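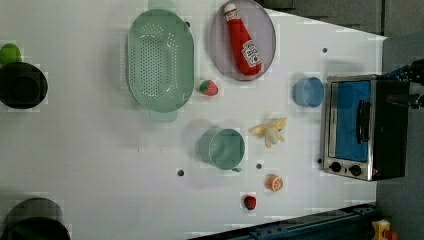
HOUSTON, 5/17/18 – Vinier is looking for a polymers price reporter to cover polypropylene and polyethylene in the Americas. The job is full time, the desk is real, and the chair was replaced in February after a long negotiation.

Home | Prices | Methodology | Jobs | Contact

Vinier publishes daily and weekly price assessments for people who buy and sell plastic resin by the railcar. Our resin letter, Flinero, goes out every Wednesday-shaped gap in our readers' attention and has 589 paying subscribers, most of whom write in only when they think we have a number wrong. They write in a lot. You would be taking over the Americas half of Flinero, along with the daily notes that feed it.

What the job is

You call people. Producers, distributors, traders, converters, the occasional man in a truck who used to be a trader and still hears things. You ask what they paid, what they were offered and what they turned down. Some will tell you. Some will tell you something that happens to suit the cargo they are trying to move this afternoon, and you will need to know which is which by 4:30, when the assessment closes.

Then you write it up. A typical day is one price note per grade, one short market commentary, and a correction if you have been unlucky. The commentary has to explain why homopolymer moved a cent when propylene moved two, in words that a purchasing manager can repeat to a boss who doesn't want to hear it. "Sentiment was mixed" may be used once a quarter.

In a normal month you will log 20 or more confirmed deals in Teuber, our price database. Teuber was built a long time ago by someone who did not care for the mouse. You'll get two days of training on it and a printed sheet of keyboard shortcuts, one of which we ask you never to press.

What we want

At least two years of reporting, trading, purchasing or logistics work somewhere in plastics, chemicals, energy or another commodity. We've hired from all of these. Former traders know the market and need to learn to write; former reporters can write and need to learn that a "firm offer" is sometimes a mood.

You should be comfortable with a spreadsheet and able to turn cents per pound into dollars per metric ton without leaving the call. You should be able to keep a source's name to yourself at a trade show, with a drink in your hand, when asked directly. Spanish is a strong plus, as a good part of the beat is Mexico. Portuguese would make us very happy.

We don't need a chemistry degree. If you can explain to us the difference between injection grade and film grade, and why anyone pays more for one of them this month, that will do.

You can't hold or trade positions in anything we cover. This includes your spouse's clever account. There is a form.

What we offer

Salary depends on experience and is paid on time. We'll give you the range in the first phone call, before you've ironed anything. Health and dental start on day one. Fifteen days of vacation, plus the usual holidays, plus the week between Christmas and New Year, when no one in resin picks up the phone anyway.

There is a yearly bonus. It is tied to renewals and to how often you had to correct yourself, and it has nothing to do with whether prices go up or down. Readers find this hard to believe.

You would travel four or five times a year: two conferences, a couple of rounds of customer visits, and the Flundis resin dinner, which we host and which runs long. Wear comfortable shoes to Flundis. The speeches are given standing.

The office is on the second floor, over a dentist. Two days a week from home are fine once you've been here three months. Parking is free and slightly too narrow.

About the desk

You'd be one of six on the polymers team and would report to the Americas editor. Two of the six cover feedstocks, so when ethylene does something strange overnight there'll be a person to ask, and that person will have been up since five. Every assessment gets a second read before it goes out. You'll do second reads for the others too, and you're expected to be annoying about it. If you think a colleague's number is off by half a cent, say so before close.

Our methodology is public and runs to more pages than you'd like. Please read at least the section on how we treat deals we can't confirm. It'll come up in the interview, and we can tell.

How to apply

Send a resume and a one-page market note to the jobs desk through the Contact page, quoting reference 489. The note can be on any commodity in any week of this year. Tell us what the price did, why, and who would disagree with you. Old published work is welcome as an extra but doesn't replace the note. We received 959 applications for our last two openings, and a large share of them expressed a lifelong passion for polymers. You may skip that part.

No cover letter is needed. If you send one we'll read it, but we'll be reading the note first.

Shortlisted candidates get a phone call, then a half day in the office. The half day includes a mock assessment: a stack of made-up bids, offers and deals, an hour, and one editor pretending to be a distributor with too much inventory. Past candidates have called this part unexpectedly realistic. Lunch is on us.

Applications stay open until the job is filled. We answer everybody, usually within two weeks, longer if the Gulf Coast is having weather.

Vinier is an equal opportunity employer. You need to be authorized to work in the United States by your start date. No recruiters, please, including the friendly ones.

Last updated: 4:12 p.m. Central

Back to Jobs | Print | Top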